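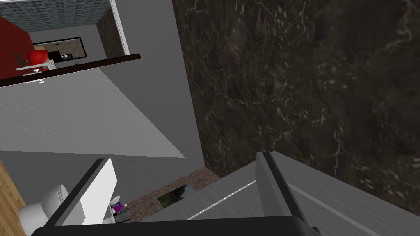 Section 6: When the arm stops at a door and won't let go

This part of the guide covers the door-stall fault in the Serura house simulator, running the Doherty two-arm base. I wrote it after losing most of a November to this one problem, so forgive me if I go on a bit. If you haven't finished the set-up in Section 5, go do that first. None of the steps below make sense without a saved start pose.

What the fault looks like

You send the robot to open a door. It drives up fine, the arm reaches for the knob, the fingers close, and then the whole thing just sits there. The log fills up with "grip held, no motion" and the motor effort on that arm climbs and climbs. Leave it long enough and the base starts to tip, the wrist camera swings off to some silly angle, and the run ends with code 19. On my set-up that took 13 seconds from first contact, every single time (I got very good at reaching for the stop key).

Caution: Don't copy a controller from a stalled run onto a real arm. The simulator will happily push against a closed door forever. A real wrist won't, and neither will the person standing next to it.

Stopping it safely

1. Press Pause in the Serura run window. Don't press Reset yet! Reset wipes the contact log and you'll want that in a minute.

2. Set the effort limit on both arms to zero. Do both, even if only one is stuck. The first time I zeroed only the stuck one, the free arm took up the slack and punched straight into the wall.

3. Step the simulation forward one tick at a time until the contact count drops to zero. Four ticks is normal. If you're still seeing contacts well past that, the fingers are inside the door mesh, and you should skip ahead to "Fingers stuck in the door."

4. Save the contact log under a new name.

5. Now you can press Reset.
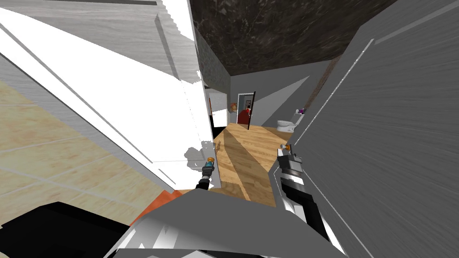
Can I just turn collisions off to get the arm free?
You can, but only while the run is paused, and you have to turn them back on before you step again. With collisions off and the run going, the base will drift through whatever is nearby and your saved pose won't be any use afterward.

Finding the cause

Open the contact log and look at the last block before the pause. In my experience it comes down to one of 3 things, and I'd check them in this order.

1. Wrong hinge side. Look at the line marked "hinge." If it says "auto," Serura guessed, and it guesses badly on doors that sit close to a side wall. Type in left or right yourself and save the scene file. This was my problem for the better part of two weeks, and I felt pretty dumb when I found it.

2. Knob not turned far enough. Check "latch angle" against the value in the door file. If the wrist quit turning early, raise the twist limit a little at a time and rerun. Going straight to the maximum makes the fingers slip, and then you've traded one fault for another.

3. The base is in the way. This one's sneaky, because the arm is doing everything right and the door is swinging into the robot's own body. Look for a contact pair with "door" on one side and "base" on the other. Back the start pose up a bit, save it, and try again.

Note: If you use the Minau planner add-on, it keeps its own copy of the start pose. Change it in both places! I changed it in one place for an entire afternoon and couldn't figure out why nothing I did made any difference.

Fingers stuck in the door

Sometimes the fingers sink into the door face and the solver can't decide which way to shove them out. You'll know it by the shaking. The arm buzzes, the camera view jumps all over, and the effort numbers flip between plus and minus.

1. Pause the run.

2. Zero the effort on both arms.

3. Turn collisions off for the door only. Leave the walls and floor alone.

4. Move the arm back along its own approach path with the slider. Go slow, and stop as soon as the fingers are clear of the door.

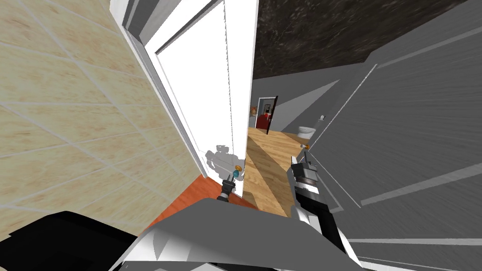
5. Turn collisions back on for the door, then step one tick and check the contact count. It should read zero. If it doesn't, you stopped the slider too soon, so go back to step 3.

6. Shrink the time step by half before you rerun. It makes everything slower, I know, but a big time step is what lets the fingers sink in to begin with.

Caution: Check both arms before you resume. It's easy to fix the one you've been staring at and forget the other one is close to a surface too.

Before you go on to the next door

Run the same door again from the saved pose, start to finish, with the stall guard switched on. The stall guard is off in a fresh install (please, Flaro, change this). You'll find it under Arms, then Limits, and it cuts effort by itself when the grip is held and nothing moves. I keep mine set to 4 seconds. Shorter than that and it kept tripping on stiff latches that would have opened fine.

If the door still stalls with the guard on and all the checks done, send the contact log and the scene file to Flaro support. Leave the file names as they are, and tell them which arm was on the knob.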